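From: Siwan Samuel
To: Dolamau list
Subject: Re: Anyone get to the Clesero open day?

Mulugeta Admasu wrote:
> I couldn't get away in March and I'm sorry to have missed it. Did they
> show the clothes handling, or was it all boxes again? And is it worth
> the trip from Dolamau for the next one?

Hello Mulugeta, hello all,

Yes, they did clothes, and I loved it! Ruba Harb ran the session and let us stand much closer than I'd expected. The job was garments on a wooden rack, which sounds dull until you think how badly a coat behaves compared with a box. I got there at 11 and stayed far longer than I meant to.

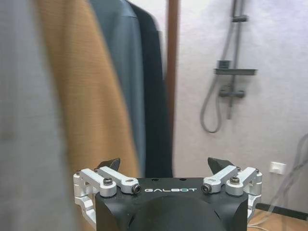
Gripper open beside the coats, from the wrist camera.

Ruba put the wrist view up for us and I could have watched it all day. So close in, the cloth is mostly a blur of colour, and you start to see why she wants a second view from higher up. Iason Kouris asked about the length of the fingertips (of course he did) and got a proper answer, with a sketch - I'll scan it if he doesn't.
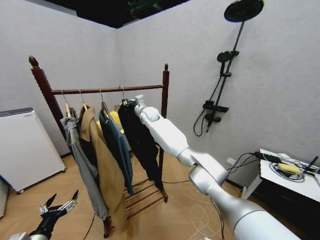 What I liked best was the talk about where to take hold. Ruba favours the neck, right up by the hanger, and says sleeves are nothing but trouble. Mogens wanted to argue for the shoulder, and the two of them were still at it over tea.

Do go to the next one if you can. The sign-up page is already open and there are 27 places. I have two spare seats in the car, leaving from the Egilsson car park.

All the best,
Siwan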